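Renting the Kameo: what you get, what you pay, what you swear at
Speaker notes, Aatos Savolainen
Version of 23/12/2019, for the January meetup

Slide 1. Hello

Say name. Say Lahtinen pays my salary and did not pay for this review, which will be obvious by the pricing slide. Eetu Ahonen did half the testing and has asked to be blamed for none of it.

Ask who has bought a gripper kit. Ask who still uses it. Wait for the hands to go down.

Slide 2. What Prarov is selling

Kameo is a hand-held gripper kit. You squeeze, it records, and later a robot is supposed to have learned something from your squeezing. Prarov rents it by the month, cases and chargers included, and Jodance handles the support desk. The brochure says "ready for any home." The brochure has a white kitchen in it with one lemon on the counter. Pause here. The lemon usually gets a laugh.

Slide 3. Our idea of a home

Checkered tablecloth, metal tin, toy bricks with faces on them. Small things jammed against other small things. Go slowly on this one, people in the back will want to find the teddy bear. Mention that the patterned cloth was Eetu's pick and that I argued for plain gray and lost.
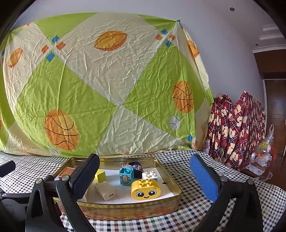
Slide 4. The money

300 a month per gripper, two-month minimum. Replacement finger pads are extra. Shipping is extra. The return label is, to everyone's surprise, included.

Our first invoice came to 648. Do NOT do the arithmetic out loud, last time it ate five minutes and somebody opened a spreadsheet. It's two months plus 48 for pads and shipping. Move on.

Slide 5. What it's like to hold

Good: the linkage feels solid. No play at the pivots that I could find, and I went looking. The jaws close where you think they will, so a new person is picking up blocks within a few minutes.

Bad: weight. It all sits forward, and after a long session your wrist files a complaint. Prarov's answer was a wrist strap (extra).

Also bad: the fingers are thick. Getting a jaw down between a brick and the wall of a tin means shoving the brick first, and then you've recorded a lovely clean example of shoving.
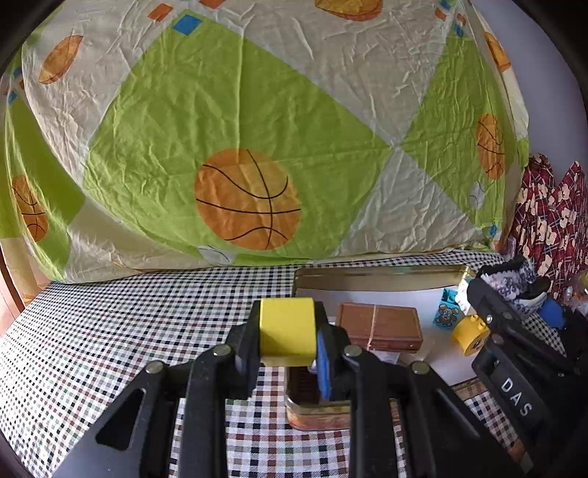
Kameo test: yellow block between the jaws, tin behind.

If asked about round-topped bricks: pinch the sides, stay off the studs. Eetu has stronger views and will share them at the bar.

Slide 6. The support desk

Read the Jodance email in full. It's short. We asked why uploads stop at 1,000 clips and they replied "Thank you for reaching 1,000 clips!" Fixed in the next update, to be fair to them. Be fair to them.

Slide 7. Would we rent it again

Yes, for two more months, with our own pads. Eetu says one month, which the contract doesn't allow.

Leave this slide up for questions. If someone from Prarov is in the room, offer them the mic before the coffee break. Kit is on the side table, please put the bricks back in the tin.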